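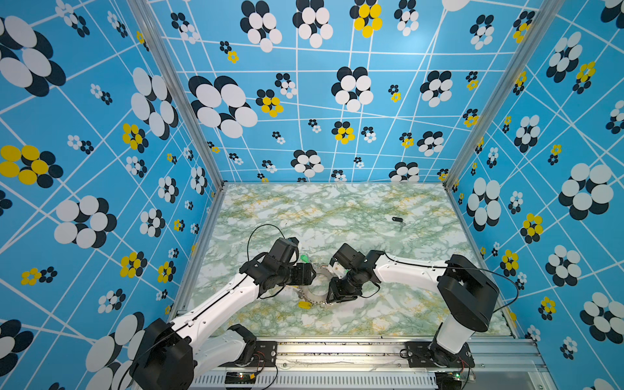
Two arms, blue walls, marbled floor

Winter walk to the Golob hermitage?

teslow_tim
2021-12-14
Anyone done the pilgrim path from Clurnero up to Golob this time of year? Map says 451 m of climb. Is the chapel open or do I need to ask for a key?

fornenfoot
Open all year. Path fine till the second shrine, then ice under the beech trees. Take spikes.

marja140
Not open all year!! Went last winter, door locked, walked back down in sleet. Key is at the bakery in Clurnero, shuts at 2.

fornenfoot
Bakery key is for the lower chapel - diffrent building. The hermitage itself has no lock.

marja140
Well it was shut when I tried it.

Tihomir Shehu
Door sticks in the damp. Push low down, with your knee. And dont start from Clurnero, go from Fornen, shorter and you get the sun. Bus drops you 100 m from the trailhead.

fornenfoot
Fornen side is the road way, not the pilgrim way. Misses all the shrines. Fine in August when the other one is packed, pointless now imo

teslow_tim
Ok thanks all. Clurnero side then, spikes packed. Will try the knee. Any water on the way up?

marja140
Spring by the first shrine, tastes of iron. Bring a flask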